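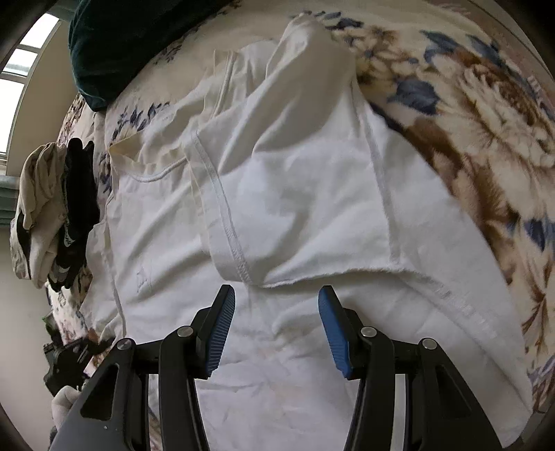
**Session 4: Siting outdoor sculpture**

Notes for the second half of the spring course. Read before the April visit to Talton. If you missed session 3, get the handout on materials from Gemma Greco, as these notes assume you have it.

## 1. What we mean by siting

Siting is the decision about where a work stands, which way it faces, what it stands on and how a visitor gets to it. In an indoor gallery most of these are settled by the walls. Outdoors they have to be argued for one at a time, and the argument usually involves the artist, the landowner and whoever cuts the grass.

Two terms from the reading:

- **Sited work**: made elsewhere, then placed. It can in principle be moved.
- **Site-specific work**: made for one location. Moving it changes the work, and some artists would say it ends it.

Plenty of works fall between the two. Eugénie Besson's *Long Gate* at Talton was built in her studio for a different park, sold, and then rebuilt with a shorter left arm to fit the slope it stands on now. The label calls it site-specific. We will discuss whether that is fair.

## 2. Approach and distance

Visitors rarely meet an outdoor work at the spot the photographer chose for the catalog. They see it first from a path, a parking lot or a moving car. Write down the first point from which you can see a piece, then the point where you can tell what it is made of. The ground between these two points is the approach.

At Talton the approach to the lower meadow is 570 feet long. For the first part of it the work is seen against sky. After the path drops, the same work is seen against trees and looks a good deal smaller. Ermanno Orlandini asked for the path to be moved so that this change would happen sooner, and the park agreed after a long exchange of letters. Extracts are in the reader.

Things that affect the approach:

- Mowing. A mown strip pulls people along it even where there is no path.
- Bends. A work hidden by a bend is met at close range, without warning.
- Benches. People look at whatever the bench faces.
- Other works. If two pieces can be seen together, they will be compared.

## 3. Scale

Large works tend to shrink outdoors. A steel piece that fills a workshop can look like garden furniture in a ten-acre field. The usual fix is a full-size mock-up in lumber and tarp, left up for a few days and looked at in different light. It is cheap next to the cost of a foundation in the wrong place.

Small works have the opposite problem and need some enclosure: a hedge, a clearing, a piece of wall. Anil Nadar's cast heads at Paucar are low enough to step over, and they hold their ground because each one sits in its own hollow. He dug the hollows before he settled the size of the heads.

## 4. Ground and footing

This was covered in part last time, so only the main points:

1. Find out what is under the turf before drawing anything. Drains and old footings are often missing from the plans.
2. A visible plinth says "this is an object." A buried footing lets the work seem to rise from the ground. Decide which you want.
3. Water has to go somewhere. Most early rust starts at the base, where leaves collect.
4. Allow for wear. A popular work will have a ring of bare soil around it by the end of summer.

The Trernitz park puts gravel around everything to deal with point 4. Thomas Carbone objected to this for his own work there, and his piece now stands in rough grass that is cut once a year. Compare the two treatments in slides 9 to 14.

## 5. Light and season

Visit a proposed site in the morning and again late in the day, and in winter if you can. A north-facing surface may never get direct sun. Polished steel can throw glare onto a road or into a house, and this has led to complaints and at least one removal on our list of case studies.

Deciduous trees give you two backgrounds. Draw both.

## 6. Case study: the Wandico commission

Wandico wanted one work for the lawn in front of its offices, to be seen by staff on foot and by drivers on the access road. The two audiences wanted different things. Drivers needed a clear outline. Staff walked past it every day and needed something that would last longer than a glance.

Three proposals were shortlisted. The one chosen was a line of upright slabs that closes up into a single block from the road and opens as you walk alongside. Not everyone liked it, and the comments book makes useful reading.

Questions for discussion:

- Who should have been consulted and was not?
- Would the work survive if the road were closed?
- What would a plinth have done to it?

## Assignment

Write 1,000 words on one outdoor work you have visited in person. Include a sketch plan showing the approach, at least 2 viewing points, and north. Photographs are welcome but do not replace the plan. Label your viewing points A and B and refer to them in the text.

Bring a draft to the Talton visit. Wear boots, as the lower meadow floods.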